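## Kellitz Hill Mile, timing notes

Chip timing was by Satport again this August. The start mat went down at 7 p.m. by the Prarine bridge and the finish mat at the top of Avcı Street, 22 meters past the old line. The move adds climb, so times don't compare directly with last year's.

My bib was 1254 and I started in the third wave. Gun time and chip time differed by 41 seconds – normal for that wave. Results list 1002 finishers. I placed 217, with an even first half and a slow last quarter where the grade steepens.

Shoes were the same pair as in spring. I would use a lower lacing next time; the descent to the bag drop was harder on my toes than the race.
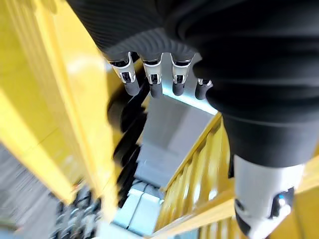
A reader wrote in to say the old finish line was short to begin with, and that the new one is the first honest mile on that hill. I have asked for the course measurement and will post it when I get it.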